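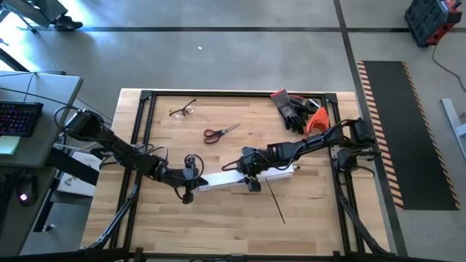 A long, narrow white box on a strip-built wooden bench, with scissors, glasses and work gloves set out beyond it.

Long, Narrow Boxes: Opening, Sorting and Closing Them at the Bench

Updated 26/08/2020

Long cartons are awkward because most of the weight can sit at one end and the sides have very little stiffness in the middle. The notes here apply to the boxes used for blinds, curtain poles, shelf brackets, light fittings and spare rods. They assume a bench of ordinary height with clear access from at least two sides.

The surface

A bench top made from narrow wooden strips glued side by side is a good surface for this work. It is flat, it does not ring when something is dropped, and small marks can be sanded out. Sweep it before the box goes down. Grit and staples will score a plain white carton at once, and a scored carton folds along the score the next time it is lifted.

Oil the top twice a year. We use Barredo bench oil, one thin coat, wiped off after 16 minutes and left overnight before anything made of card is put on it. Card draws oil out of a fresh surface and stains in stripes that match the strips underneath.

Placing the box

Lay the box with its longest side facing you and its opening edge within reach. A slight angle to the bench is acceptable and often more comfortable for the wrist. Neither end should overhang. If the box is longer than the bench, put a stool or trestle of the same height under the free end.

Support the middle as well as the end when moving it. A carton 156 cm long, held only at its ends, will sag enough to open the glue line on the underside. Slide it where possible.

Cutting tape

Scissors are safer than a knife on thin card. Use one blade, half open, with the point kept shallow:

Start at the end flap, where there is usually a gap under the tape.
Keep the blade nearly flat to the card.
Stop every hand's width and lift the tape clear.
Do not cut across the corners. Peel them.

When the scissors are not in the hand, they go on the far side of the box with the blades pointing away from the person working. Wipe adhesive off the blades with white spirit and a rag. A drop of light oil at the pivot is enough for several months.

Gloves and glasses

Gloves with a coated palm give a better hold on smooth card than bare hands, and they prevent cuts from card edges and staples. Take them off for small screws. Lay them flat to one side with the fingers together. Rolled gloves hold moisture and go stiff.

Ordinary spectacles are not eye protection. Where a strap or a sprung rod is to be released, wear safety glasses that fit over them. Spectacles taken off during work should be set down well back from the box, lenses upwards, or put in a case.

Rods and other thin parts

Thin rods are the parts most often lost. They roll, and a dark one disappears on a dark floor. Keep a rod on the bare wood beside its box, laid at an angle to the near edge, so that if it rolls it reaches a corner slowly. A strip of Parnano grip mat, cut to 81 cm, will hold rods up to that length without clips.

Before returning a rod to a box:

Sight along it for bends.
Wipe it with a dry cloth.
Cap both ends with a twist of paper and tape.
Put it against a side wall of the box, under the heavier parts.

If anything protrudes from the end of the box, do not push it back blind. Open the flap, find what it is resting against and reseat it.

Closing and labelling

Card flaps that have been opened more than three or four times will not stay shut by themselves. Close them with paper tape, one strip along the seam and one round each end. Plastic parcel tape holds better but takes the surface with it when removed.

Label the end, never the top. Long boxes are stored with only the end showing. Write the contents, the length and the room in block letters. We use Clarnent card labels, which come 195 to a roll and take pencil as well as ink.

Storage

Store flat on a shelf with a support under the middle, or upright in a corner with a cord round the upper third. Grovisari wall brackets are suitable if set level and no further apart than half the length of the shortest box. Keep cartons off concrete. A concrete floor passes damp into card even when it looks dry, and two battens underneath are sufficient to prevent this.

Check stored boxes each June for damp at the lower edge.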